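Week 6: Marker detection and the base frame

Last Thursday we drove the simulated platform with velocity commands only. This week the planner needs to know where the base is, and it gets that from the square marker on the module.

The detector runs in three stages. It thresholds the image, looks for four-sided outlines, then reads the black and white cells to get an ID. If the ID matches the one in your config file, the four corners go to the pose solver. Check the corner order before anything else — most wrong poses in last year's reports came from there.
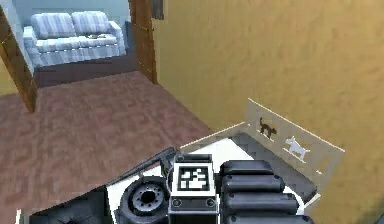 Fig. 2. Simulator view from above the platform, with the marker on top of the module and the doorway behind.

The doorway is the goal for the planning task. Set the inflation radius first, then call the planner. It should return a path in under 200 ms; if not, your grid is too fine.

Textured floors give false outlines. Reject any candidate without a valid ID, and log how many you drop.

Hand in: your detector node, the log, and one page on pose error. Questions to Lesia Tkachuk, room 1634.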